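Grundell Folding Shelter Bed, Model 4

Overview

The Grundell is a folding bed for emergency housing, reception centers and temporary accommodation for displaced families. It is used where a gym, hall or vacant office has to take people overnight and may have to keep them for several weeks. It sets up without tools and folds flat for storage.

It is made by Jirkeo and sold to cities, counties, resettlement agencies and faith groups. We also sell single beds to households that are hosting a family under a sponsorship program and don't have a spare bed.

What's in the box

One steel bed frame with fitted mesh deck
One foam mattress with zip-off cover
One spare cover
One under-bed storage tray with lid
Four rubber feet, already fitted
Setup card with drawings and no text, so it can be used by people who read different languages

Bedding is not included. See the Sernen bedding pack further down.

Frame

Powder-coated steel, gray only. The legs lock with a push button at each corner. Check that all the buttons have clicked out before anyone sits on the bed. The deck is woven mesh and can be wiped down with ordinary disinfectant. Do not use undiluted bleach on it – it will weaken the stitching over time.

Two frames can be clipped side by side to make a double. The clips come in the accessory bag taped under the deck. Frames cannot be stacked as bunks. If you need bunks, ask us about the Macedo.

Mattress and cover

The foam is one piece and is not meant to be washed. The cover is machine washable on hot and can go in a dryer on low. Covers should be changed between guests and at least weekly during a long stay. Covers bought before the Model 4 do not fit, as the zipper has moved to the foot end.

Privacy screens

Many centers put families in one large room, and the most common request we get is for screens. The Grundell screen clamps to the head end of the frame and reaches along one side. It is fabric on a light metal rail. It does not block sound. For families with small children we suggest two screens per pair of beds, with the opening facing a wall.

Storage and transport

Folded beds stand upright on the Jirkeo cart, which rolls through a standard door. Keep them indoors and dry. Mattresses should be stored flat, out of their shipping wrap, and aired for a day before use.

Ordering

Item numbers are 739 for the single bed and 1,128 for the family set, which has 4 beds, 4 storage trays and two screens. Public agencies can order by purchase order. Everyone else pays by card or bank transfer. Orders placed before noon are packed the same day if the item is in stock. Lift-gate delivery costs extra and has to be requested when you order.

The Sernen bedding pack has a fitted sheet, flat sheet, blanket, pillow and pillowcase. It is sold in cartons of 5. 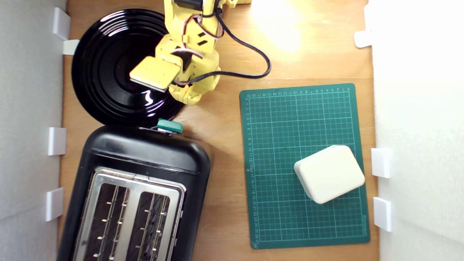

Yellow arm over a black plate, with a black toaster just below.

Warranty and parts

The frame is covered for two years in normal indoor use. Mattresses and covers are not covered for stains or tears. Buttons, feet and clips are sold separately and can be replaced by hand. Please have the number from the label under the head end ready when you call.

Questions about large orders or loaned beds go to Surachet Boonchu in agency sales. The loan program is open again from June, for stays of up to 90 nights.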